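# Skellevo Ritura R4 Turntable

The Ritura R4 is a belt-drive turntable with a built-in phono stage, a detachable headshell and an external power supply. It is the model between the entry-level Ritura R2 and the R6, and it replaces the R3 in the Skellevo range. It plugs straight into any amplifier or pair of powered speakers with a line input. If you already own a separate phono preamp, a switch on the rear takes the internal one out of the signal path.

Price: $1,622 with cartridge fitted. Ships from our Echeverría warehouse, usually the next working day.

## What it does

The R4 plays 33 and 45 rpm records. Speed is selected with a rotary knob at the front left, so you don't need to lift the platter and move the belt by hand, as you did on the R3. The motor is a low-voltage synchronous type, driven from a small circuit board that sits well away from the audio wiring. Speed can be trimmed through two small holes on the underside of the plinth. It is set at the factory and most owners will leave it alone.

The platter is acrylic. It takes the record directly, and we don't recommend a felt mat with it. Felt lifts with the record in dry weather and brings dust with it. A cork mat is fine if you prefer one, but you will have to raise the arm slightly to suit.

The plinth is a laminated board, finished in satin black, walnut veneer or white. All three are the same weight and sound the same. The walnut varies from one unit to the next, and we can't match a finish to a photo.

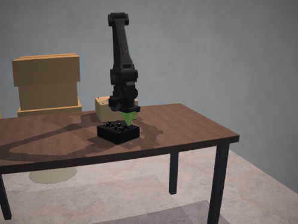 The tonearm is the part that changed most from the R3. Cyril Nuttall drew the new version with a one-piece tube and a wider bearing yoke, and he kept the removable headshell because so many R3 owners asked for it. The bearings are adjusted by hand and then checked for play in both planes. A tonearm has to go where the groove takes it, with as little friction as the bearings allow. Please don't tighten the two small screws at the pivot. They are locked with varnish, and a unit with broken varnish is treated as owner-adjusted.

## Cartridge

The R4 comes with the Hokus 10 moving magnet cartridge, already mounted and aligned. The stylus is a nude elliptical and can be replaced without tools. Pull the plastic carrier forward and slightly down, then slide the new one in until it clicks.

If you want to fit something else, the headshell has standard half-inch slots. Medium-compliance moving magnet cartridges are the best match. The internal phono stage has fixed gain and fixed loading and is for moving magnet or high-output moving coil only. For a low-output moving coil, switch the internal stage off and use your own preamp.

An alignment gauge is in the accessory bag, printed on card. It is accurate enough for everyday use.

## Connections

- Line / phono output: gold-plated RCA pair, selectable by rear switch
- Ground post: needed only in phono mode
- Power: barrel socket, 15 V adapter supplied
- Auto standby: can be turned off with the second rear switch

The output cable is a separate item and unplugs from the deck. The one in the box is fine for most rooms. If you need a longer run, use the line output – phono-level signals pick up hum more easily over distance.

There is no USB output and no Bluetooth. We get asked about both. The R2 is available with Bluetooth.

## Setting up

Allow an evening for it if this is your first turntable. The manual covers each step with drawings, but the order is:

1. Put the deck on a level surface. The feet screw up and down.
2. Fit the belt over the sub-platter and the motor pulley, then lower the main platter.
3. Screw the counterweight on from the back and balance the arm so it floats level.
4. Turn the dial on the counterweight to zero, then set the tracking force to the figure on the cartridge card.
5. Set anti-skate to the same figure.
6. Connect the cables, and plug the power in last.

Keep the deck off the same shelf as your speakers. A wall shelf works very well on a bouncy floor.

The arm lift is damped and will feel slow for the first few days. In a cold room it stays a bit slow.

## Specifications

| | |
|---|---|
| Drive | Belt, synchronous motor |
| Speeds | 33 and 45 rpm |
| Platter | Acrylic |
| Tonearm | One-piece tube, detachable headshell |
| Cartridge | Hokus 10, moving magnet |
| Phono stage | Moving magnet, switchable |
| Finishes | Satin black, walnut veneer, white |
| Dust cover | Included, hinged |
| Warranty | 4 years, stylus and belt excluded |

## In the box

Turntable, platter, belt, counterweight, dust cover and hinges, RCA cable with ground wire, power adapter with US plug, alignment card, 45 adapter, manual. The belt is taped inside the lid of the accessory bag and is easy to miss.

Keep the carton. The foam inserts are cut for this model, and we can't cover damage on a unit sent back in other packaging.

## Spares and returns

Belts, styli, hinges and feet for the R4 are stocked and can be ordered on their own. R3 belts don't fit. The R3 dust cover does, although the hinges sit a little tight.

You have 90 days to return the deck if you don't get on with it. We ask that you lock the arm in its rest and take the platter off before packing. Write to Celeste Retamal in customer service for a return label, and include the serial number from the sticker on the underside.

Walnut units are out of stock at the moment. The next batch is due in September, and orders are filled in the order they come in. Black and white are both available now.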